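Walk-through before the open day, 28 Aug 2022
Filled in by me (Rukhsana), with grumbling from Oduor Makokha where noted. Chiamaka Aliyu gets the signed copy.

Okay, so I've done this list in May too, and I'm keeping the same order so the two can be laid side by side. Comments are mine unless there's an O. after them. I was on my feet for the whole rehearsal, so forgive the spelling!

## Room and floor

- [x] **Visitor line taped, 110 inches back from the desk.** Tülin Değirmenci did the tape and it's beautifully straight. She wants a second line for kids — I said one line, everybody behind it, done.
- [x] **Door sign up.** Says "Demo running, please wait." Big letters, finally.
- [ ] **Trailing cable routed.** Not a pass yet. The long black cable comes down behind the robot and lies right across the planks. Fine while it's only us and we know it's there (I still step over it like a heron), but the operator has to cross that spot with guests watching. Needs a proper route before we open.
- [x] **Low outlet on the right wall kept clear.** Nothing stacked in front of it.
- [x] **Seats.** We have 70 folding chairs for the talk in the big hall, and zero in the demo room. Please keep it that way, they creep in.

## Robot and tether

- [x] **Purple tether checked end to end.** I went over it by hand with the power off. No nicks or flat spots.
- [x] **Leg straps.** White straps are on both lower legs. A couple of the ends were sticking out when I watched the reach. I'd like them tucked, but I'm not failing it for that.
- [ ] **Wiring on the back.** O. says it's fine and has always looked like that. I say it's a lot of loops near a door handle! Leaving the box open until one of us gives in.
- [x] **Stop button.** Tested 7 times from the operator's chair and it cut out every time. Spare battery for the remote is in the top drawer.
- [x] **Operator briefed.** Dineo Mokgethi is driving for both sessions. She read the sheet back to me out loud, which I didn't even ask for.

## Desk and fridge station

- [x] **Desktop clear except for the basket.** No cups, no laptops. I know, it's the most tempting shelf in the building.
- [x] **Basket at the fridge end.** Same end every run, please, so Dineo isn't re-aiming in front of a crowd.
- [x] **Fridge doesn't rock.** I leaned on it with my whole shoulder. Solid.
- [ ] **Fridge shelves checked.** Water bottles for the guests do NOT go in this one. Use the kitchen.

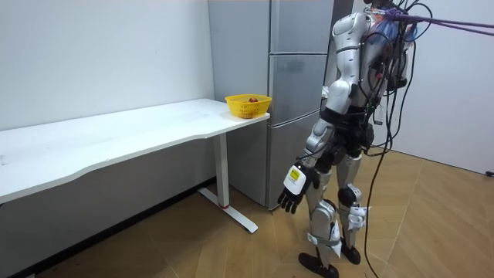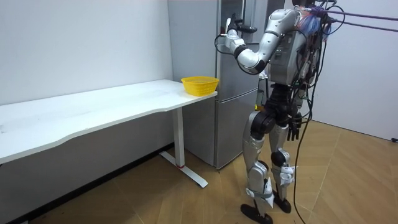 *Fridge station, rehearsal. The apple is in the basket in the first picture; the second has the arm up by the upper door.*

- [x] **Reach height agreed.** We're staying with the upper door for the public runs. O. would love to do the bottom one as well — maybe in the afternoon, if the morning goes smoothly. (It's the low bend I'm nervous about, not the door.)
- [x] **Fruit.** Real apples only. I'll bring a bag, and somebody please don't eat them before lunch.

## People and paperwork

- [x] **Badges printed.** Form 1695 is the visitor one. The pile on the front desk was the old version, so I recycled it.
- [x] **Group order.** Damevard first, then Nasr, then Fakis. The Fakis folks asked for extra time for questions and I said yes, so lunch slides a bit.
- [ ] **First aid kit restocked.** Short on the small bandages. Chiamaka has the order form.
- [x] **Photos allowed?** Yes, from behind the tape, flash off.
- [x] **Talking while it moves.** Let's all try to hush while the arm is up. Dineo asked nicely and she needs to hear the room. I'm the worst offender, so poke me.

## Still open

1. Cable route across the floor (Oduor)
2. Back wiring, tie it or sign it off (Oduor and me)
3. Fridge shelves (Tülin)
4. Bandages (Chiamaka)

I'll come in early on the day and go through these four again with a pen. If you close one before then, put your initials next to it on the paper copy by the door — texting me doesn't count, I lose them.

R. Lashari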